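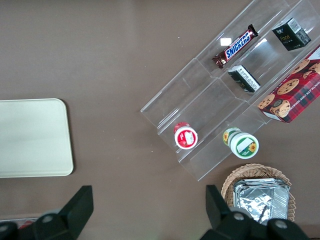 Bought two of the Wiltix stands for the kiosk in our waiting room and they've been in use since January. The compartments stop the small boxes sliding into each other, which was my complaint with the old wire rack. I'd have liked a wider one as well, but for the counter we have it does the job. Left by Stuart's Corner Kiosk, five stars.

Flornholm Counter Display Set

Stepped stand, serving tray and round basket
Sold as a set or as single pieces
In stock at the Negi warehouse

The Flornholm set is made up of three pieces for showing small packaged goods on a counter, a till point or a tea room table. The clear stepped stand is made by Wiltix. The tray and the basket come from Stuvetti. All three are plain enough to go with whatever else is on the counter and none of them needs putting together.

The clear stand

The stand is clear acrylic with stepped shelves, and clear dividers split the shelves into compartments. Goods on the back step stay in view over the ones in front. It suits chocolate bars, small boxed items, little bottles and anything else that gets lost when it lies flat in a heap.

Put the stand where customers can see down on to all the steps. On a low table it can be set at an angle, so that people coming from either side get a fair view. On a high counter it is better square to the front edge. Lay bars along the shelf with the name upwards. Small bottles can stand or lie down, though standing is easier to keep neat once people start picking things up.

Acrylic marks more easily than glass. Wash it by hand in warm water with a drop of washing-up liquid and dry it with a soft cloth. Do not use scouring pads, window spray or anything with spirit in it. A stand that has gone dull from dust will come back with a wash. One that has been scratched will not, and we can't take those back under the returns policy.

The basket

The basket is round, woven and shallow, about the shape you would use for bread or fruit. It is the piece most people put by the till. Rolls, wrapped cakes, clementines and small bags all sit well in it, and the low side means you can see what is left without leaning over.
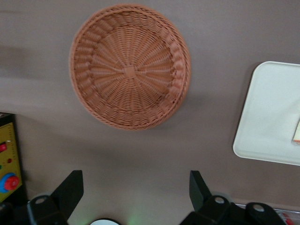

For food that is not wrapped, line it with a napkin or a sheet of greaseproof paper. Crumbs work their way into the weave otherwise, and the quickest way to get them out is to turn the basket over and tap the base, then go round the inside with a dry pastry brush. Wipe with a damp cloth when needed. Please don't leave it to soak and don't put it in the dishwasher.

A foil dish will stand in the basket as long as the dish is narrower than the base. Let hot dishes cool first. The basket is not a heat mat and should not be used as one.

The tray

The tray is a pale rectangle with rounded corners and a slightly raised rim. The rim is enough to stop packets sliding off when the tray is carried, but it is not meant for liquids. Use it for bags of crackers and crisps, wrapped biscuits or anything too wide for the stand. It wipes clean.

Bags look tidier laid in one direction, overlapping a little. Two layers is the most we would suggest -- past that they start to slip over the rim.

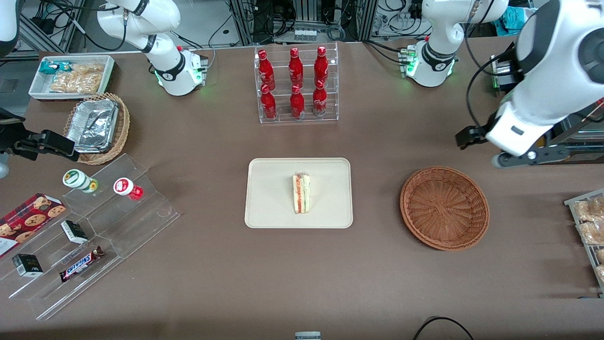 Tray, basket and stepped stand with snacks and small boxed goods.

Setting out a small counter

Start with the stand, as it takes up the most room to look at and the least room to fill. Tray and basket go beside it or behind it. Leave a gap in front for people to put down a purse or a cup. Larger boxes, such as cartons of cookies, can lean against the end of the stand if there is no shelf for them, but check that they don't hide the bottom step.

Keep the same goods in the same place from one day to the next. Regular customers reach without looking.

Ordering

Single pieces and full sets can go on the same order. Orders of 40 sets or more are sent on a pallet and need someone at the door to sign. The trade price starts at 35 sets. For 200 sets and over, write to the sales desk before ordering so that we can check the stock of stands, which come in separately from the rest.

Each stand is wrapped in film and packed in its own carton. Peel the film off from a corner, slowly. If it has been stored in a cold room, let it warm up indoors first -- the film comes away more cleanly.

Spare parts

There are no loose parts to replace. Trays and baskets can be bought singly at any time, in the same sizes as those in the set.

Returns

Unused pieces can be sent back in their own packing. Please put the order number on the outside of the carton.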